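Sep 9, 2019

Dye bench, second notebook (the first one got madder on it and the pages stuck)

Picking up from where I left off with the walnut hulls. The jar that sat on the shelf by the window all this time smells like a wet cellar and the liquor is the color of strong coffee, so I'm calling it ready. I strained it through an old pillowcase into the big enamel pot. It took two passes because the first one left a lot of grit, and I would rather not pick grit out of wool again. My hands are brown. Gloves had a hole. They always have a hole!

Today's wool is the Fundby two-ply, the undyed cream, wound into small skeins with loose figure-eight ties in four places. I went back to four ties after the last batch, where I used two and got something that looked like it had been through a hedge. Scoured last night with the plain soap, rinsed until the water ran clear, left in the bucket overnight to soak. The Fundby has more grease in it than the Skumitz does. You can feel it on your fingers even after the second rinse, and I think that's why it came out streaky in the spring - the dye just slid off the greasy bits. So this time, two scours. If anybody else on this bench uses that yarn, please do two scours.

Mordant: alum at 10 percent of the weight of fiber. I had 620 grams of dry wool on the scale, so 62 grams of alum, dissolved in a jar of hot water first and then stirred into the pot. I brought it up slowly and held it just under a simmer for an hour, then turned it off and let it cool with the wool in it. Walnut doesn't need a mordant at all, I know, I know, but I want to split the batch and put half of it in onion skins, and onion without alum fades so fast it's hardly worth lighting the stove for.

The Ernier hot plate is still running hotter than the dial says. I set it at what ought to be a low simmer and came back from hanging up the rinse cloths to find the thing bubbling. No felting that I can see, but the two skeins at the bottom of the pot feel a little firmer than the others. I tied a knot of red thread on each one so I can compare them when they're dry. Until somebody looks at that plate, start it two notches lower than you think you need and keep the thermometer in the pot.

Walnut pot went in after lunch. Six skeins. The color takes almost immediately, which still surprises me every single time - a sort of weak tea shade in the first couple of minutes and then it just keeps going. I pulled one skein early for a light tan and left the others. I'd like a proper range out of this, from biscuit down to something close to black coffee, and the darkest one can stay in overnight with the heat off. 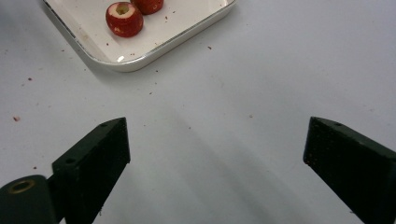 Onion skins next. I've been saving them in a paper sack since December and I finally have enough to make a decent pot of it, mostly yellow with a handful of red mixed in. Packed them in tight, covered with water, simmered until the skins went limp and see-through and the water was a deep orange. Strained, wool in, low heat. It came out brassy, brighter than I expected, with a bit of a mustard lean to it. I love it. I am told it looks like the upholstery in somebody's grandmother's car, and fine, I would sit in that car.

Then I got greedy and tried an iron dip on one of the onion skeins. A tiny pinch of ferrous sulfate in a separate bucket (SEPARATE, the blue one with the tape on the handle, please don't use it for anything else). In for a few minutes, moving it around the whole time. It went olive right in front of me, a lovely dull mossy green, and then kept sliding toward khaki so I yanked it out and rinsed like crazy. Iron makes the wool a bit harsh if you overdo it, so I'll check the hand of it tomorrow.

Notes on water. I used the rain barrel for the walnut and the tap for the onion. Our tap water is hard and I suspect it's pushing the onion toward yellow. To test that properly I should run two little pots side by side, same skins, same wool, one barrel and one tap, 18 grams of yarn in each. That's on the list for next time. I keep writing "next time" next to that one, going back pages and pages.

The Vasconcelos sample cards turned up, and they're nice stiff stock with the holes already punched. I started filling in the walnut ones: fiber, scour, mordant, time in the pot, water, and a loop of the yarn through the hole. The old cards from before are missing half of that and I can't repeat any of them, including the good rusty pink that everybody keeps asking me for. Sorry. It's gone. I think it was madder on a cool day and that's all I've got.

Stock: alum is low, maybe two more batches this size. Soap fine. Citric acid fine. The order form has a 2000 gram tub of alum on it and I ticked that one, so we should be set through the winter.

Left for tomorrow: pull the dark walnut skein, rinse everything again, hang it all in the shade, wash the pillowcase, new gloves.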